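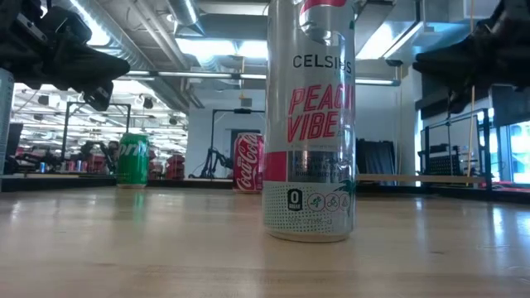 **How does a robot learn to pick something up?**

It learns from examples. People show the robot how to do a job many times, and a computer looks for patterns in what was done.

## What counts as an example?

Think about how you learnt to tie your shoelaces. Someone probably showed you, then you had a go, and then they showed you again. Each time you saw it done, you had one more example to learn from.

A robot's example is a bit like a diary of one short job. It has two main parts:

- **What the cameras saw.** This is a set of pictures, taken one after another very quickly.
- **What the robot's joints did.** A joint is a place where the arm bends or turns, like your elbow or wrist. The computer writes down the position of every joint, again and again, as the arm moves.

When the two parts are put side by side, the computer can match them. It can tell that when the cameras saw *this*, the arm did *that*.

One go at a job, from start to finish, is called an **episode**. Moving a can from one side of a table to the other might be one episode.

## Who moves the robot?

At the beginning, a person does. The robot doesn't know anything about the job yet, so it can't do it alone.

There are different ways to guide a robot. Some people hold a pair of smaller arms, and the big arms copy every move they make. Other people use hand controllers, like the ones for a games console. Guiding a robot from outside like this is called **teleoperation** (say it: *telly-op-er-AY-shun*). "Tele" comes from a Greek word meaning "far off".

It is harder than it sounds. You can't feel the can in your own fingers, so you have to watch carefully. New people are often slow at first, and they get smoother with practice.

## Why use drinks cans?

Cans are useful for practice. They are nearly all the same shape, but they come in lots of colours and some are taller or thinner than others. They are shiny too, and shiny things are tricky for cameras because they reflect the lights in the room.

A can is also easy to knock over. If the gripper (the robot's "hand") comes in at the wrong angle, down it goes. The robot needs to learn how to come in close without bumping anything.

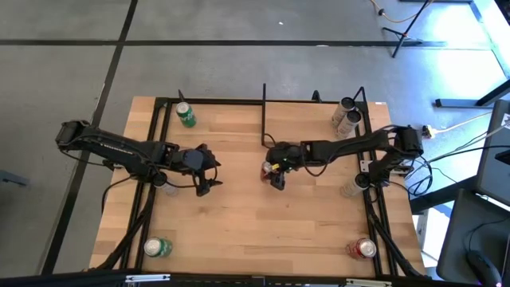 *Two robot arms at work over a table of cans. The gripper on the right is holding something small, red and yellow.*

## How many examples does it need?

A lot more than you would. You might learn a new game after seeing it played once or twice. For a simple job, a robot might be given 50 episodes to start with. For a harder job it might need more than 1,000.

The examples shouldn't all be the same. Imagine the red can was always in the same corner. The robot might learn to reach for the corner and never learn anything about the can! Then, if you moved the can, the robot would grab at the air.

So people change things between episodes. They might:

- swap the cans around
- turn them so a different side faces the camera
- use more cans, or fewer
- begin with the arms in a different position

## What about mistakes?

Sometimes a can gets dropped or an arm stops in the wrong place. People check the episodes afterwards and decide what to do with each one. If an episode went badly wrong, it may be thrown away. If the person made a small mistake and then put it right, it may be kept, so that the robot can learn how to fix the same mistake.

## What happens next?

The computer goes through all the episodes many times. This is called **training**. Afterwards the robot tries the job without anyone guiding it, and people keep a score. If it manages 40 tries out of 50, they look closely at the ones it got wrong. Perhaps it has trouble with cans that stand close together. Then they go back and collect more examples of just that.

## Try it yourself

You need a partner, a pair of kitchen tongs and 8 empty cans or plastic cups.

1. Spread the cans out on a table.
2. One of you is the robot. The robot holds the tongs and closes both eyes.
3. The other is the guide. The guide uses only these words: *left, right, forward, back, up, down, open, close*.
4. Try to move one can into a box.
5. Swap places and have another go.

Write down which words you used each time. Your list is an example too, and another pair could try to follow it.

## Words to know

**Episode:** one go at a job, from start to finish

**Gripper:** the part of a robot that holds things

**Teleoperation:** guiding a robot from outside it

**Training:** when a computer looks for patterns in lots of examples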